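The Narura reading stand: does a long novel need furniture?

I have been rude about book gadgets on this site before and I expect I will be again. The reading ring you wear on your thumb, the weighted bookmark, the lamp on a stalk that clips to the cover and makes the paperback nod forward like a commuter. I tried them all and gave them all away. So when the Narura stand turned up on every list of presents for readers last winter I left it alone, until the Clellport book group chose Filtutmont for its spring read and I picked up the library's hardback copy and felt something go in my wrist.

Filtutmont, if you have been spared the posters, is a family saga with a murder in it. It runs to 878 pages over 61 chapters and the edition I had was printed on thick, creamy paper that somebody at the publisher must have been very proud of. It can't be read in the bath. It can't be read lying on your back without some thought for your nose. I bought the Narura with my own money, £40 including postage, and have used it for the whole of the book and two shorter ones since.

What you get is a sloping back board, a ledge along the bottom, a fold-out leg and a pair of sprung arms that hold the pages open. It comes flat in a box with a leaflet that is mostly about the joy of reading. I could have done with less joy and a drawing of how the leg locks, as I had it in backwards for the first evening and thought the thing was faulty. Once the leg is in the right way round it clicks and stays. There are three angles. The steepest is good for a desk, the middle one is good for a kitchen table, and I haven't found a use for the lowest, unless you plan to stand over your novel like a surgeon.

The board is solid. I'll give it that straight away, because plenty of stands at half the price can't manage a cookery book, never mind a saga. With Filtutmont on the ledge it didn't tip, creep or sag, even when I was near the end and all the weight had shifted over to the left. It also survived being knocked by a cat at some speed. The rubber feet left faint marks on a varnished table, which came off with a damp cloth, but I'd put a mat down if your table is a nice one.

The ledge is another matter. It is deep enough for a fat hardback and so it is far too deep for anything else. A slim paperback slides about on it and leans back at the top, and the bottom lines of text end up hidden behind the lip. I read a novella this way in March and had to keep lifting it to see how the sentences ended. The makers call the stand "suitable for every book on your shelves". Mine has a fair few books on it that would disagree.
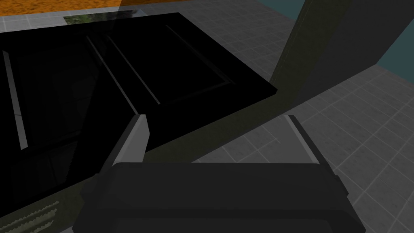
The page arms are what you are paying for, and they are where my doubts began. Every stand of this sort has to settle how far apart its arms sit, and Narura has set them too close to the middle, so that on a normal page they come down on the first few words of each line. What I wanted was the arrangement on that gripper, two fingers held well apart with a wide open space between them, so that you see straight through to what's behind. Even the pale strip down the inside of each finger would be an improvement on Narura's arms, which are black all over and vanish against the board when you are fumbling for one by lamplight. You can bend them outwards a little. They drift back.

Then there is turning the page. With a book in your hands this is something you do without noticing. With the Narura you lift the right arm, turn the page, let the arm down, lift the left arm, tuck the page under it and let that down as well. The leaflet says that you soon get into a rhythm. I got into one in the sense that I got used to it, as you do with a stiff door, but in the tense parts of Filtutmont (there is a very good chapter in a flooded cellar) I was pulled out of the story at the foot of every other page. For a slow book this matters less. For a thriller I think it's close to fatal. I gave up on the arms for the last stretch and held the pages down with my hand, at which point I was resting a heavy book on a board, and I have a cushion that does that.

The springs are said to be good for 4,000 page turns. I can't test that and I don't believe anyone buying one will either, but do the sum before you are impressed by it. It isn't a great many long novels. By the end of my first the left arm already felt looser than the right, though it still held. There is no mention of spare arms in the leaflet or on the website, and my email asking if they can be bought has had no answer.

I should also say something about library books. The tips of the arms are hard, and on thin paper they leave a small dent. Nothing on the thick pages of Filtutmont, but a clear little crescent on both sides of an older paperback of mine. I wouldn't use it on a borrowed book printed on anything flimsy, and I wouldn't let it near a first edition.

A friend from the group has the Paiva, the cheaper one with the wire frame, and we swapped for a week. The Paiva is ugly and it wobbles. It won't take a big hardback at all, the leg simply folds up. But its page clips are plain loops of wire that sit out at the edges, you can flick them aside with one finger, and for an ordinary paperback I liked it better. I was quite annoyed about that, having spent what I'd spent. She handed mine back without any sign of regret.

Who is it for, then? If your hands or wrists give you trouble and you like big hardbacks, the Narura does the main job, which is carrying the weight, and it does it better than anything else I've put on my table. One of our members has arthritis and borrowed it for a weekend, and she has since ordered her own – so there's a vote against my grumbling, and one that probably counts for more than mine. It would also suit anyone who studies from large books and needs both hands for notes, as the arms are fine when you stay on the same page for ten minutes at a time.

If you mostly read paperbacks, or read in bed, or in a chair, I'd keep the money. It needs a table. I hadn't thought about this before I bought it and perhaps I should have. I don't read novels at a table. I sat up straight for the best part of a month to get through Filtutmont, like someone doing their accounts, and I still can't say how much of my irritation with the middle section belongs to the author and how much to the kitchen chair.

Two and a half stars out of five. It would be three and a half with better arms and a shallower ledge, and I'd look again if they brought out a new version. For now mine is holding a cookery book, open at the same soup since Friday.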